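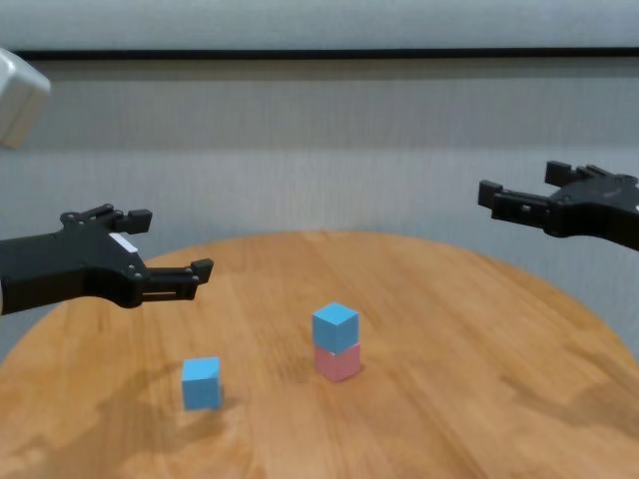 L'atelier partagé Flolia a mis en service son premier robot à deux bras, un montage réalisé sur place par ses adhérents et baptisé Zerkex. La machine travaille pour l'instant sur un exercice de manipulation très simple, l'empilement de petits cubes. Une table ronde en bois lui sert de plan de travail, avec trois cubes, deux bleu clair et un rose. Un des bleus est posé directement sur le rose, et l'autre est seul, plus près du bord. Les deux pinces noires, mâchoires ouvertes, se tiennent de part et d'autre du plateau. L'objectif fixé par le groupe est d'obtenir une pile de trois cubes sans intervention humaine.

Le projet a commencé en septembre, dans la salle du fond de l'atelier, où se trouvaient auparavant les machines à coudre. Flolia compte 44 adhérents, dont huit participent régulièrement au robot. Les autres continuent d'utiliser les établis bois, la découpe et le poste d'électronique aux horaires habituels. Le groupe robot se réunit le soir et ne réserve la salle que pour les séances d'essais.

Les bras ont été assemblés à partir de moteurs achetés d'occasion et de pièces dessinées puis imprimées sur place. Les pinces ont demandé le plus de travail. Une première version, dotée de doigts droits et lisses, laissait glisser les objets dès que la prise n'était pas parfaitement centrée. Les doigts ont été redessinés, puis allongés. Le groupe a aussi modifié la fixation des pinces au poignet, qui prenait du jeu après quelques heures de fonctionnement. La visserie est maintenant contrôlée au début de chaque séance et le résultat noté dans un cahier laissé à côté de l'alimentation.

Pour la partie commande, l'atelier utilise Hughes, un programme écrit par deux membres du groupe. Il enregistre les gestes effectués par une personne qui guide les bras à distance, puis sert à les rejouer et à les corriger. Au dernier relevé, 247 enregistrements exploitables avaient été conservés. Les séquences interrompues, par exemple lorsqu'un cube tombe de la table, sont rangées dans un dossier séparé. Le groupe hésite encore à s'en servir : une partie des membres souhaite les garder pour apprendre au robot à rattraper ses erreurs, une autre estime que le tri prendrait trop de temps.

Les essais en autonomie restent irréguliers. Selon le compte rendu du groupe, la saisie d'un cube isolé est acquise lorsqu'il se trouve devant l'un des bras. La pose sur un autre cube réussit moins souvent, surtout quand celui du dessous est tourné. La pince a alors tendance à descendre trop bas et à pousser la pile au moment de s'ouvrir. Le réglage de la hauteur a été repris à plusieurs occasions, et une nouvelle série d'enregistrements est prévue avec des cubes placés volontairement dans des orientations différentes.

L'éclairage a lui aussi posé problème. La salle donne sur la cour et la lumière y change beaucoup au cours de la soirée, ce qui perturbait la détection des couleurs. Un fond gris clair a été installé derrière la table. Les essais se font désormais sous les plafonniers, volets fermés. Le rose est bien reconnu dans ces conditions. Le bleu clair l'est un peu moins lorsque le cube se trouve dans l'ombre d'un bras.

Le financement provient pour l'essentiel des cotisations et d'une aide en matériel de Punditz, une entreprise de maintenance industrielle installée dans la même zone d'activité. Celle-ci a cédé une alimentation, des câbles et un bouton d'arrêt d'urgence. Elle n'intervient pas dans la conception. Les plans des pièces imprimées et le code de Hughes seront mis à disposition des autres ateliers qui en font la demande, une fois la documentation relue. Cette relecture a pris du retard, plusieurs cotes ayant changé depuis la rédaction de la première notice.

Des règles d'usage ont été adoptées avant la mise en service. Le robot ne peut être mis sous tension qu'en présence de deux personnes formées, dont une placée à portée du bouton d'arrêt. Un périmètre est tracé au sol autour de la table et il est interdit d'y entrer pendant un mouvement. Les mineurs peuvent assister aux essais, mais pas piloter les bras. La formation dure une soirée et comprend une partie pratique à vitesse réduite. Elle est ouverte à tous les adhérents à jour de leur cotisation, sans connaissance préalable en programmation.

Après les cubes, le groupe veut passer à des objets utiles à la vie de l'atelier. La première idée retenue est le tri de la petite visserie, qui occupe aujourd'hui une partie des permanences. Elle suppose des doigts plus fins et une caméra mieux placée, deux points sur lesquels aucun calendrier n'a été arrêté. Une autre proposition, faire tenir une pièce par un bras pendant qu'une personne la colle ou la ponce, a été écartée pour le moment en raison des règles de sécurité.

Une démonstration publique aura lieu le 1er juillet 2025 dans les locaux de Flolia, à partir de 18 h 30. Les visiteurs pourront voir le robot fonctionner en mode guidé, puis en autonomie, et consulter les pièces des premières versions. L'entrée est libre, dans la limite de la place disponible autour du périmètre. Les inscriptions à la formation seront prises sur place, au poste d'électronique.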